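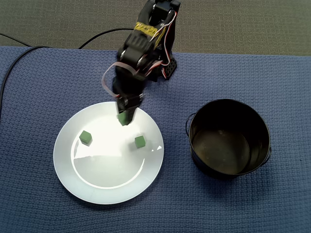
White plate, blue cloth, late morning.

August, and I've given in and put the blue cloth on. Ese swears the waffle weave hides crumbs. We'll see. I've heard that about every cloth I've ever bought, and this one cost more than most.

The plate I'm less sure of. Morenike says a wide rim makes a dinner look bigger, but to me it's just more plate to wash. It glares something awful in strong light too. She wants six of them from Dotstead before her Norham lot come to stay. I said I'd think about it, meaning no.

The grey carpet could do with a going over before then. Rangi has offered to bring his machine round. He offered last August as well.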